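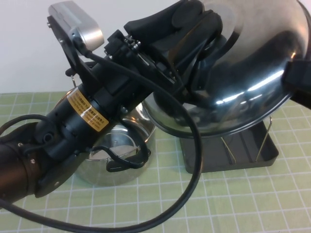 Hardy cyclamen seed wants to be sown fresh and kept dark, and for years I did neither. I bought packets in spring, sowed them straight away in a bright cold frame and got a handful of seedlings, most of which the slugs had. Keeping a pot dark is easy enough once you think about it. A tray with a board on top will do, or a bin bag, or for a single pot on the bench a large domed stainless steel pot lid, which leaves a bit of headroom over the compost and lifts off by the knob when you want to check. The seed doesn't need to be sealed in, only shaded properly until the first leaves show.

We have had Cyclamen hederifolium under the old beech at Ellness for 13 years. The original tubers came as dry things in a net, two of them dead on arrival, and were planted far too deep by me. I dug them up again the following summer and put them back with the tops barely covered, and they have been fine since then. Nothing else has done well in that spot. It is dust in July and leaf litter in November, and the roots take whatever water falls. The cyclamen don't mind at all, as they are asleep for the worst of it.

What I wanted was more of them, and the cheapest way is to use your own seed. The pods sit on coiled stems close to the soil and ripen over the summer. When the pod goes soft and starts to split, the seed inside is brown and sticky. That stickiness is what the ants are after. They will carry off the lot in an afternoon if you leave it, and you will find seedlings the next year in the path, in the gutter of the cold frame and once in the middle of a pot of auriculas. I don't object to this but it makes it hard to fill a particular bit of ground.

So I go round with an old margarine tub and take the pods just as they give. Rub the seed out, soak it overnight in tepid water with a drop of washing-up liquid, rinse it in a tea strainer and sow it the next day. I used to skip the soaking. I did one batch each way two years ago and the soaked one came up well ahead, which was enough for me.

For compost I use a loam-based seed mix with extra grit, half and half by eye. The grit is Dullaria's, sold in the small bags, and it is cleaner than the stuff from the builders' yard. Fill the pot, firm it, space the seed on top so that none are touching, then cover with a centimetre of the same mix and a thin layer of grit. Stand the pot in water until the top darkens, let it drain, and cover it.

Then leave it somewhere cool. People put these on a heated bench and wonder why they sulk. Ours go on the stone floor of the back porch, where it sits close to 13 degrees through most of the autumn. Check every week or so. The first sign is a small bent stalk and then a single leaf, and as soon as there are a few of those the cover comes off and the pot goes out into the light, though not into full sun.
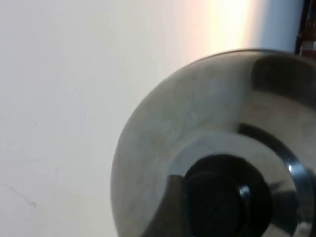
Steel lid with a black knob.

After that the main thing is not to disturb them. I pricked out my first lot when they had one leaf apiece, as you would lettuce, and lost more than half. Each seedling has a tuber the size of a peppercorn by then and a root that snaps if you look at it. They are much better left in the sowing pot for a full year, crowded as they seem, with a weak feed every other week while the leaves are green. Tomato feed at half strength is fine. When the leaves yellow, stop feeding, move the pot to a shady place and let it go nearly dry. I say nearly – small tubers will shrivel if they are baked, and I lost a whole pan that way on the greenhouse staging one June.

The second autumn you can knock them out and pot them on. Set each tuber just under the surface with the round side down. If you can't tell which side is which, put it in on edge and it will sort itself out.

I have grown bought seed as well. Trosetti do a silver-leaved strain which has come true for me in most cases, with leaves like pewter and very little green in them. The other one I have is called 'Escobedo', a white with long narrow leaves. It is slower than the ordinary pink and I would not start with it, but I like it next to the black lilyturf. Both came in September, which is late enough in the year for the seed to be fresh and early enough to get it going before winter. Packets bought in spring have been hanging up for months. They do come up, but you may wait until the autumn after.

As for planting out, I do it in late August or early September when there is a bit of damp in the ground and the first buds are moving. Under the beech I make a pocket with a hand fork, put in some leaf mould, set the tuber so the top is level with the soil and scatter more leaf mould over it. No manure, and no bark chips, which the blackbirds only throw about. A ring of chicken wire pegged flat for the first winter keeps the squirrels off. They dig up anything newly planted whether they want to eat it or not.

It takes three years from sowing to a decent show of flower, sometimes two if they have been well fed. This year's pods are in the tub now and will be soaked tonight. I am also trying some C. coum, which ripens earlier and which I nearly missed altogether, so that pot is already sown and on the porch floor next to the boots.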